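A day at the Goselard showroom: looking at a two-arm packing station

On May 21, 2019 I went with two colleagues to visit the showroom of Goselard, who sell and install the Nonirgate packing station. We are a small mail-order company for craft supplies, and since March we have been looking for some help at the packing tables. I promised to write down my impressions for the others in our trade group, so please take them as the notes of a buyer and not of an engineer. My English is also not perfect, I ask your patience.

The visit was arranged by Valquíria Tavares, who is responsible for our warehouse. With us came Eduard Trnka, our electrician, because he will have to live with the machine after the sellers go home. We left at six in the morning and arrived a little before ten. The showroom is on the upper floor of an office building, which surprised me. I expected a hall with forklifts. There is an elevator, and good coffee, and a rack for your wet coat.

We were received by Rosângela Lopes from sales and Alcides Bezerra, who does the installations. Ms. Lopes gave a short talk with slides. I will repeat only the parts that matter for a company of our size.

The Nonirgate is sold as a kit. You get two arms, the hands, the cameras on the wrists, a control cabinet and the software. The table is not included, and you may use your own if it is stiff enough. Goselard makes the first setup and teaches the station your tasks, and after this you pay a yearly fee for service. They told us that 23 stations are already with customers, most of them in parcel work and two in a pharmacy wholesaler. We asked if we could telephone one of these customers, and Ms. Lopes wrote down a contact for us immediately. I liked that.

Then we went to the station itself. Mr. Bezerra wanted to begin with the label side of the work, which was also our first interest. Our people lose much time with waybills that are crooked, or face down, or stuck to each other.

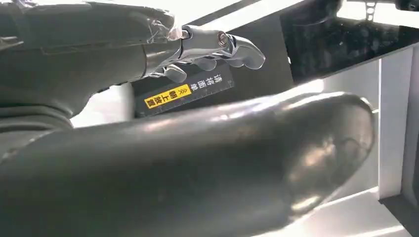 I asked him how the software treats a waybill lying with the wrong face up. He said the wrist camera looks for the barcode, and if it finds none, the arm should turn the paper over and look again. After a second failure the paper goes to a separate tray for a person. The number of tries can be changed in the settings. Valquíria asked about very thin paper, the kind we get from one of our carriers, and here he was careful. He said thin paper is possible but we should send samples before we sign anything. We will send them a packet of 99 used labels, all the ugly ones we can find.

Eduard was more interested in the hands. They are replaceable, and according to the price list you can order them separately from the arm. Changing one takes a trained person 16 minutes if the cable is not damaged. This is the number from the manual, and Mr. Bezerra said the first time it took him a full hour, with the manual open on his knees. Eduard wrote this in his notebook and underlined it. He also asked for the torque values of the screws, and they had to search for them in another document. I would say the documentation is the weak side. The mechanical part is well explained with good drawings, but the chapter about errors is only a table of codes with very short explanations. For example, one code says “hand state not normal” and nothing more.

We had lunch in the canteen on the ground floor. It was fish, and quite good. At the table I spoke with Līga Kazlauskienė, who was visiting for a different company, Teixeira, which rents out packing equipment for the busy season. She has already tested three systems this year and had many useful remarks. Her opinion was that the price of the arms is not the difficult question. The difficult question is how many hours of teaching are needed when your product changes, and who pays for these hours. At Goselard you get two days of teaching in the purchase price. Each further day costs extra, and the day price is not on the public list, you must ask for it. I recommend you ask for it at the beginning of the conversation, as she did.

She also told me to look at the light. I did not think of it before, but the cameras sit on the wrists and they move together with the arms, so at one moment they see the table and at the next they look directly toward the windows.
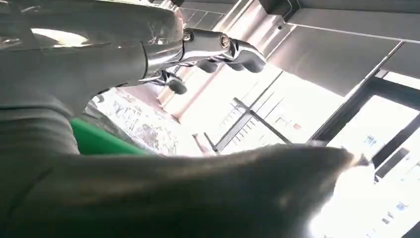 So after lunch this was my main question. Mr. Bezerra explained that the exposure is adjusted automatically, and that in difficult rooms they advise blinds, or a matte screen at the side of the table. He added that glossy surfaces near the table can also disturb, more than people expect. In our warehouse the packing tables stand under roof windows, and in June the sun is very strong there until the afternoon. We would need to move the tables or cover the windows. Valquíria thinks covering is cheaper. Eduard thinks moving, because then he can also renew the power sockets. They discussed this the whole way home and I do not think it is finished.

Some practical points that I noted for those who consider the same product:

The station needs a normal power socket and one network connection. It can work without internet, but the updates then come on a memory stick by post.

Noise is low. We could speak with normal voices beside it.

The safety fence is optional if you accept the slower speed. With the fence you can use the full speed. For us the slower speed would be enough on most days, but not in the weeks before Christmas.

Spare fingers are in stock and are sent within a few days. A complete arm has a delivery time of over 16 weeks, so if you cannot stop your work that long, ask for a loan contract.

Training for the operators is in English only at present. For our team this is a real problem, half of them would need a translator. Ms. Lopes said a second language is planned but she would not give a date, and I respect this more than a false promise.

The competitor we also look at is Surness. Their system has only one arm and costs less, but the label must be presented to it in a holder, and so a person still has to do the part we would like to remove. We will visit them next month. I will try to bring the same ugly labels, so the comparison is fair.

At the end of the afternoon we sat again with Ms. Lopes and went through the offer line by line. The offer is clear, but it is necessary to read the small lines about consumables. The covers and finger pads are counted as wearing parts and are not under the guarantee. She was friendly about our many questions and agreed to correct one line where the transport was written two times.

My opinion after one day is positive, with some caution. For a company that packs boxes of a few fixed sizes, I believe the Nonirgate could be a good help. For us, with yarn and beads and paper rolls in every possible shape, I would first begin with the waybills only and leave the packing to our people for one year. Valquíria agrees with me. Eduard wants to see the error chapter in a better version before he says yes.

If you want to visit, write to the sales office two weeks ahead and say which goods you pack, so they can prepare something similar. Parking is behind the building, and the entrance is from the side street. We missed it twice.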